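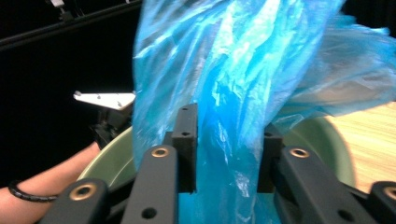
Thin plastic bags and two-finger grippers: how do you get a reliable grab?

Catinca Avram
Asked October 28, 2025

Our robotics club at Wainwright is building a sorting project for the student showcase in Ollau, and I am having more fun with it than with anything else this year! We teach the task by doing it ourselves with hand-held grippers, then train on those recordings and let the arms try to copy us. The bag part is the one I need help with. When we do it by hand we end up with a nice fat bunch, like the blue bag over the green bowl, with a whole wad of folds squeezed between the two black blocks and the rest flaring out on top. When the arms do it, they go to the right spot, they close, and they lift with one skinny layer of film or with nothing.

What we have so far:

There are 319 recorded tries of bag into bowl. Five of us took turns doing them, so styles are all over the place. One person goes in from straight above, I tend to come in low and scoop, and somebody else always pinches the handles.

The arms are fine with everything else on our list. Sponges, a cardboard tube, a rolled sock, all great. I cheered out loud at the sock.

Our check for "did we grab it" is finger width. If the fingers stop before they're all the way closed, we call it a grab. With the bag this is close to useless, because one layer of film reads the same as empty.

The fingertips are plain, no pads or anything. We haven't changed them since the start of the season and I'm nervous about changing them now, since all the recordings were made with them the way they are.

So my questions are whether this is a fingertip problem or a recordings problem, and whether there's a trick for telling that you have hold of something that thin. We have 6 weeks left. I can get people together for more recording, they like it, but I'd rather not ask for a whole new set if the fix is a bit of rubber.

Also, has anyone here done the soft goods round at Trirkden? I heard they use grocery bags and I would love to know how teams dealt with it.

Rostyslav Fedoruk

Oh, I love this problem. We lost most of a spring to it with our after-school group, and I still think bags are the best thing you can give students, because every one of them lands in a different shape and you can't cheat by memorizing a position.

I'd say it's mostly recordings, with some fingertip on top. Take the recordings first.

When you have that big bunch in your fingers, think about how it got there. A person almost never gets it by closing once. You touch the film, push down or sideways a little so it wrinkles up, and close on the wrinkles. Often you do it twice without noticing. If five people each have their own way of making wrinkles, the model sees a lot of different approaches that all end in a close, and it tends to learn the end of it and smear out the part that matters. Ours would drift in beautifully, skip the push, and snap shut on air. Sound familiar?

Here is what worked for us:

Pick one way of doing it and have everybody use it. Ours was to come down from above with the fingers wide open, press until the film touched the inside of both fingers, slide them together slowly, and hold still for a moment before lifting. The slow close is the big one. At full speed the air pushes the film out from between the fingers (put your palm near a bag and clap, you'll see it move).

Go through what you've got and pull out the tries that already look like the method you picked. Please don't delete the others, just set them aside in another folder. We trained on a smaller, tidier set and it beat the big mixed one by a mile. I was so sure it wouldn't that I had a bet going with the students, and I had to buy the pizza.

Then record the bad starts. Bag flat on the table, bag half over the rim of the bowl, bag puffed up with air in it, bag with the handles tucked under. People naturally fluff the bag before each try because it makes it easier, and then the arm meets a flat one and has no idea what to do. Make flattening it part of the reset.

Record some recoveries too. Close on one layer on purpose, lift a little, see it slip, go back down and get a better bunch. Keep these short. We had 21 of them at first and it was already enough to see the arm go back for a second try on its own, and the noise in the room when that happened was something else!

On the fingertips: you can add a thin rubber pad and it does help, since film slides very easily over hard plastic. The catch is that you need the same pad on the hand-held grippers and on the arms, same thickness and same spot. If you put it on the arms only, the arm may still work, but the fingers now meet earlier than they did in the recordings and your width numbers shift. I'd try it on one arm with the model you already have. It costs you an afternoon. If the grabs get better, put pads on everything before you record the new tries, so you only have to do it once.

About knowing whether you have it: stop using width alone for this object. We lifted a small amount, paused, and looked at the camera view between the fingers. With a bright colored bag a very simple color check is good enough, you're just asking whether there is a decent patch of that color right where the blocks meet. It falls apart with clear bags. For those we watched whether the thing on the table had moved after the lift, and it was so-so.

One more thing, thin film changes a lot with the light. Where it's bunched it looks solid and shiny, and where it spreads out you can see the table through it. If you always record at the same table with the same lamp, the model may lean on those highlights. Open the blinds for some tries, close them for others, turn the table. Students enjoy being in charge of the blinds more than you'd think.

Never been to Trirkden, sorry, so I can't help there. Please come back and tell us how the showcase goes!

Catinca Avram

Wow, thank you, this is exactly what I needed. We absolutely fluff the bag before each try. I do it myself, every single time. I watched a few of our recordings right after reading this and the push before the close is in mine but missing from a lot of the others, where the handles get pinched in one go.

I'm going to sort the folder first and try the pad on one arm while the others practice the slow close. Would you still keep the handle pinches somewhere in the mix, or leave them out completely?

Rostyslav Fedoruk

Leave them out for now. Once the press and slide works well you can try adding them back and compare. Ours got worse when we did, but our bags had floppy little handles that folded under all the time, so yours could be different.

flonum_pit_crew

Did the soft goods round at Trirkden in May. It was grocery bags, yes, the thin kind, and they swapped colors between runs, so don't count on a color check for it. Two bags on the table at once for the last run, and they stick to each other, so practice that.

We used rubber bands wrapped around the fingertips. Ugly, worked okay, one popped off in the middle of a run. Use glue. Also rub the bag between your hands and let go of it near the table before you start recording, static makes it cling and ours would follow the finger back up after we opened. We ended up adding a little sideways shake on release and it dropped fine most times.

Super fun event, by the way, you should sign up!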